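3.2 Change of leadership and daily routines

The interviews were held in April, after the new director of the Grabner association had started her work. The association supports people who live with a chronic illness and offers legal advice, home visits and a shared lunch. We spoke with 13 employees and members in two branches, Zirkunlow and Brollby. Each person was asked how decisions were made before the change and how they are made today. All interviews were recorded, typed out and read by two of the authors (Lanz and Kälin), who coded them separately.

Most participants described the former director as a lawyer first and a manager second. Court cases had a high priority, and smaller matters of the branches often stayed open for up to 7 months. In Brollby this was felt more strongly, as the branch had no seat on the board at that time.
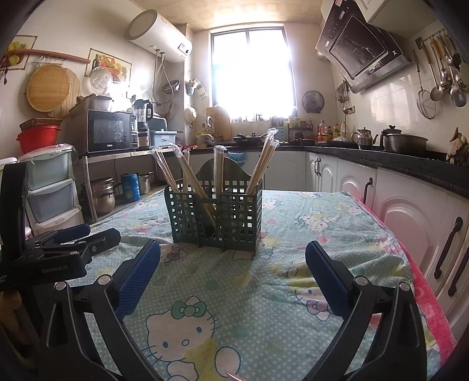
Figure 2. Utensil basket with chopsticks on a kitchen table.

Under the new leadership, the branches received their own budget for the first time. The sum is small, but the participants spoke of it often and with some pride. A branch may now buy goods for the lunch without a signature from the main office. This concerns also very ordinary things, such as a patterned tablecloth or wrapped chopsticks like those in Figure 2, for which a written request was necessary in the past. One member from Zirkunlow said: "Before, we asked and we waited. Now we decide at the table and somebody goes to the shop." We coded such statements as local autonomy, following the scheme of Baumgartner and Lüthi.

Not all participants saw the change as positive. Two employees of the legal service feared that the association would lose its public voice if fewer cases are brought to court. We return to this point in Section 4.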